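Criminal Justice 234 – Reading a Police Report
Handout 6: Following a stolen property case on paper
Notes by Liên Phí

Okay, this is the long handout I promised, and it goes with the Rornham burglary packet you picked up last time. Please read the packet first. If you read my notes first you'll just see what I saw, and I'd like you to be a little annoyed with the packet on your own before I get to you!

Where we left off

We had the call log and the first officer's narrative. The call came in from a rental house on the east side of Rornham, the caller was the tenant (Xuân Hoàng), and the first narrative runs less than a page. Several of you said in your write-ups that it was a bad report because it was short. I don't agree. A patrol officer at a cold burglary has a few jobs: make sure the place is safe, find out what's missing, find out when it was last seen, note how somebody got in, and keep people from handling things. The narrative covers four of those. The one it skips is when the property was last seen, and that gap follows the case all the way to the end.

Burglary, robbery, theft

I'm putting this in again because I had 17 papers that mixed them up. In the plain sense we use in this course, theft is taking property that isn't yours, meaning to keep it. Robbery is taking it from a person by force or threat. Burglary is going into a building without permission, intending to commit a crime inside. So "my house was robbed" is what everybody says at the dinner table (me too), but it shouldn't be in your paper. State codes slice these differently, some of them very differently, so check the code whenever I give you a real one.

Property sheets

A property sheet lists every item, one line to an item. For each line you want what it is, what it's made of, any marking, where it was found and who took custody. Look at page 3 of the packet. Line one says "jewelry, misc." That could be anything in any dresser in the county. Line two says "cup, metal, kitchen," and it's no better.
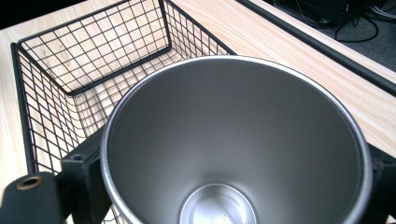 Stainless steel cup, seen from above. The lettering on the bottom is too faint to read here.

When you write up your own practice line, put down what you can stand behind. If there's a marking and you can't make it out, say there's a marking and that it's illegible. Don't guess at letters. A wrong guess on a property sheet is worse than a blank, as a defense attorney will have you read it out loud and then hand you the item. Same thing with metals. Tâm Mai, who spoke to us in June when I taught the summer section, used to write "yellow metal" for every ring that came across her desk at Buvalach, and she was right to. Once you write "gold" you've promised something.

Chain of custody

Every time an item changes hands there should be a name, a time and a reason. In the packet the bag goes from the officer to the evidence room in Grultdale, then to Detective Ngân Khương, then back. Follow the signatures with a pencil. You'll find one return with no time on it. Does that sink the case? Probably not – courts often treat a small gap as something for the jury to weigh – but it gives the other side an afternoon of questions.

Now, the item number. The sheet says 927 and the bag tag says 927, so far so good. The lab request has it with the last two digits flipped. I didn't plant that, it was in the packet when Yến Hứa put it together for the department years ago, and I left it in since about half of every class walks right past it.

The recovery at Shi Pawn

The detective's supplement says some of the property "was recovered" at Shi Pawn. By whom? Who pointed it out? Was the clerk interviewed? Passive verbs hide people, and in a police report you need the people. Rewrite that paragraph with a name in front of every verb. Where the packet doesn't give you the name, write "not stated."

For next time

Write a one-page supplement, due 10/04/1999, in my box or in my hand. Past tense, first person, in the order things happened. No opinions about the suspect. It's worth 33 points, and ten of those are for the property sheet, so don't leave that for the bus.

Also bring the packet back with you. We're doing the interview with the neighbor, pages 8 to 11, and I'm short on copies.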